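Clearing out the Menport workshop
Gallery, March

Wilfredo Belmonte wanted a record of the bench clear-out at Menport before everything gets moved to Saludo, and I said I would write the lines to go with it. I should admit I was against the whole idea. We did the same thing two years ago, with new labels and a new shelf plan, and by the following Monday the offcuts were back under the window and the good clamps had gone wherever good clamps go.

The rule this time is simple enough on paper. Anything long goes in a bin, anything short goes in a tray, and whatever has not been used in 15 months goes to Tidutura, who pay by weight and not much. Wilfredo thinks this will free up 4 shelves. I have seen his shelf estimates before.

Stutska quoted us 800 for a proper rack with dividers. It may come to that. For now we are using what we own, and I would like somebody to explain how a bin with no dividers is going to keep one length from sliding under another — I have asked, and the answer so far is that it will be fine.

More galleries will go up as the other benches get done, if they get done. The captions are mine, so complaints about tone should come to me and not to Wilfredo, who is much nicer about all this.

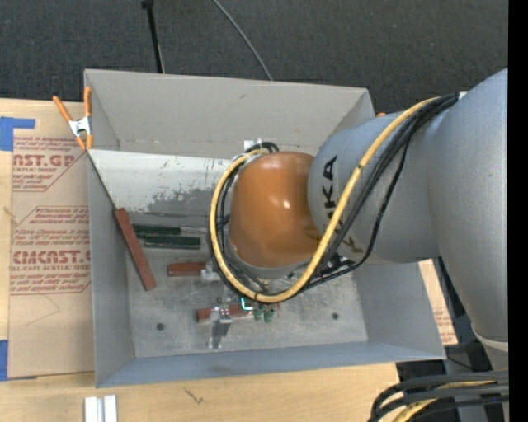 Zaid Twal

Gray bin, long stock. Three reddish-brown bars and a whitish panel with the paint scraped, rubbed right through to gray near the lower edge. I would have sent the panel to Tidutura. Wilfredo says it will clean up.

The bin itself is no beauty either: scuffed metal floor, two small holes in it, a dark smudge on the far wall. It stays on the list for Saludo all the same, and I have put a question mark next to it.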